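Enley Hard Wax Oil, Satin, 1000 ml

Okay, so I'm a little biased on this one, because it's the tin I reach for at home. I started selling Enley back when the shop was a shelf in my garage, and I still finish my own counters with it every March (yes, I have a calendar reminder!).

It's a blend of plant oils and wax that soaks into the wood and dries to a soft satin. You don't get that plastic look you sometimes get with varnish, and if you scratch it you can fix the one spot and go on with your day. I use it on counters, shelves, tabletops and one very abused bread board.

One tin covers roughly 14 square meters in a single coat, so most kitchens get two coats and you'll have some left for touch-ups. Go thin! I can't say that enough. Thin coats, a lint-free cloth, wipe off whatever is still sitting on top, then leave it overnight with a window cracked.

Tin size: 1000 ml
Sheen: satin
Colors: Clear, Jerkau Oak, Smoked
Price: $32
Shipping: free on orders over $60

Jerkau Oak is the warm one, and it goes darker than you'd think on pine, so try it on a scrap first. If your wood has old Pokero polish on it, sand that off completely or the oil will go patchy (ask me how I know). For putting it on I like the Dreßler flat brush, sold separately, but an old T-shirt does fine too.

Please lay used rags out flat outside to dry before you toss them. Oily rags in a heap can heat up and catch fire, and that goes for any oil like this.

Still stuck between colors? Send me a note with what wood you have and I'll mail you a sample card. Orders placed before noon go out the same day.

Marleny Apaza

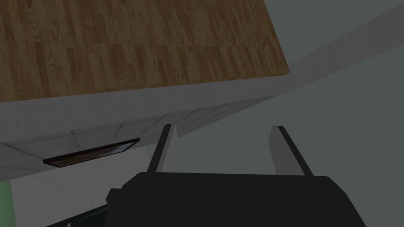
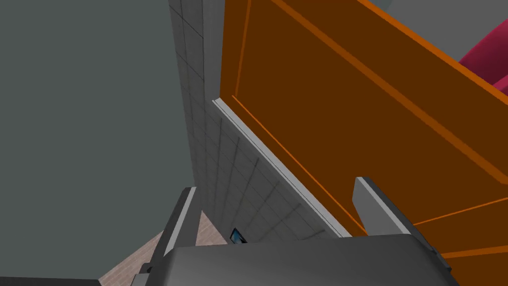
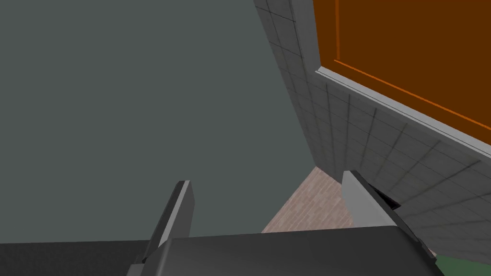
First picture: brown boards with plenty of knots and swirly grain. All three are computer renderings.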